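Hova pauses two-arm table-setting cells after gripper fault

19 Jul 2021

Hova has stopped unattended running of its two-arm table-setting cells after a gripper failed to open on command during a trial at the company's Wetedell workshop. No one was hurt.

The fault was first logged in March, when the right arm of one cell kept its fingers closed on the rim of a cup after the release command had been sent. The arm then began its return move with the cup still held. An operator pressed the stop button and the arm was powered down.

Two further cases have been recorded. A review of 1166 logged cycles traced all three to the same cause: the controller was accepting a "fingers open" signal before the fingers had moved.

"The arm was told the cup had been let go, and it carried on as programmed," said Sena Agbeko, engineering manager at Hova. "The speed was low and the operator was close by. We still treat it as a safety matter, as the next item could be glass or a knife."

The following measures apply to all cells until further notice:

An operator must be present at the stop button whenever either arm is powered.
Glassware and sharp cutlery are withdrawn from trials.
Arm speed is limited during any move that follows a release.
Staff must not reach over the table to free a held item until both arms have been switched off.

Dewan, which supplies the controller software, has provided a revised version that checks finger position directly. It is being tested at Wetedell on tasks with cups, plates, trays and utensils.

Customers with a cell on site have been contacted by telephone and will receive the new software at no charge. Skokeck, the company's service partner, will carry out the installation. Customers who notice an item being held after release should switch off the cell and keep the log file.

"We would sooner lose some weeks of running than guess at this," said Huguette Renaud, head of operations.

Media and customer enquiries: Mathis Marchal, Hova communications office, Wetedell.
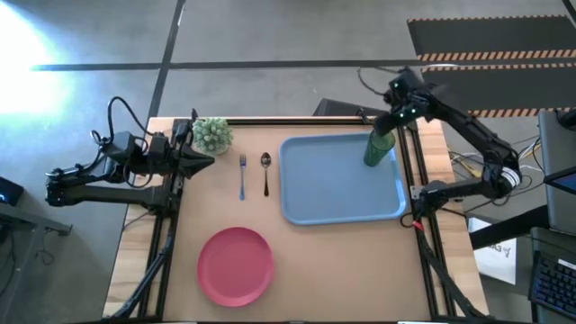
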